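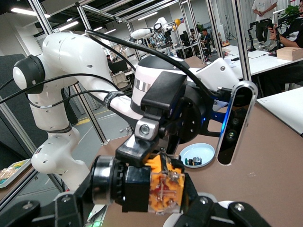 **Progress report, March 2022**
Demonstration collection for small-object handling
Prepared by Laimutė Urbonaitė for Esko Leinonen, Fustance

This report covers the work since our September update. Spending is within the approved budget and we are not asking for changes to it.

## Collection so far

We have recorded 429 demonstrations that passed review. All were made by a person driving the arm through the task from start to finish, with the wrist camera and joint positions logged together. The tasks are picking small parts out of a shallow dish, putting them back, and moving the dish itself to a new spot on the table.

Picking accounts for most of the total. It is the slowest to record and also the one where the first model did worst, so Kári Lykkegaard moved operator time over to it in the second half of the period. Moving the dish is close to done and we will record only a few more of those.

Another 34 recordings were rejected. The usual cause was a gap in the camera stream. In a smaller group the operator stopped partway and restarted without closing the file, which leaves a long pause that the model learns from. We have kept the rejected files on the Osley server but they are not in the training set.

## Operators

Four people are now trained to record. New operators practice until Ivars Laur has signed off on their runs, and practice runs are not counted. There is still a clear difference in style between operators. Two of them approach a part from directly overhead and two come in at a slant. We have decided to leave this alone for now and tag each file with the operator's initials, so that Takumi Ogura can train with and without the slanted approaches and compare.

## Equipment

The camera dropouts were traced to a worn connector. It was replaced, and the cables were strapped again with more slack at the wrist. We have had no dropouts since then. The arm was recalibrated afterward, and files from before and after carry different calibration numbers.

The replacement finger pads ordered through Kowalchuk arrived later than planned. We lost over 25 hours of recording time waiting for them. Part of that was used to clean up the labels on older files, which had to be done anyway.

## Training results

Takumi trained a first model on the picking data. It reaches the dish reliably but often closes the gripper too early, above the part. He thinks the depth readings near the rim are poor and is testing a version that gives them less weight. We do not have a result to report yet.

## Next period

- Finish the picking set, with more starts from the far side of the table
- Add parts from the Dondon kit, which are flatter and harder to grip
- Complete the operator comparison
- Write up the recording procedure so that a second station can follow it

We need a decision from Fustance on whether the Dondon parts may appear in the shared data set. Ivars sent the part list to Esko and can answer questions about it.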